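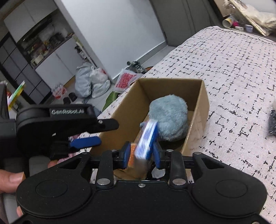 Herkari Haushaltshilfe – Team Packen und Ordnen

Aushilfen (m/w/d) für Umzugskartons und kleine Wohnungen gesucht

Wir sind ein kleines Team und helfen Menschen, die ausziehen oder einfach zu viele Sachen in einem Zimmer haben. Für die kommenden Monate suchen wir 3 Personen, die mit uns packen, sortieren und aufräumen.

Die meisten Aufträge sind in Wohnungen, wo Schlafen, Lagern und Anziehen in einem Raum stattfindet. Der offene Karton steht dann auf dem Bett, die Schuhe und die Taschen sind auf dem Boden, und das Regal ist voll mit kleinen Dingen. Man braucht dafür Geduld und ein bisschen Gefühl: Ein Plüschball darf gern unten liegen, eine kleine Schachtel soll man später auch wiederfinden.

Ihre Aufgaben:
Kleinteile aus Regalen und Schubladen nach Absprache in Kartons legen
Schuhe paarweise zusammenstellen, Taschen und Tüten sortieren
Kartons beschriften und eine einfache Liste führen
Nach der Arbeit das Bett und den Boden wieder frei machen

Was wir uns wünschen:
Sie arbeiten sorgfältig und respektieren fremde Sachen. Nichts wird weggeworfen ohne die Zustimmung des Kunden. Deutsch oder Englisch auf einfachem Niveau ist genug. Erfahrung ist nicht notwendig, wir zeigen alles beim ersten Termin.

Die Arbeitszeit beträgt 10 Stunden pro Woche, nach Vereinbarung auch bis 20 Stunden. Kartons und Klebeband bekommen Sie von uns. Fahrten zwischen zwei Kunden am gleichen Tag zählen als Arbeitszeit.

Bitte schreiben Sie einige Sätze über sich und an welchen Tagen Sie können. Ein Lebenslauf ist willkommen, aber keine Pflicht. Ihr Ansprechpartner ist Vivek Srivastava.

Bewerbung möglich bis Mittwoch, 17. November 2021.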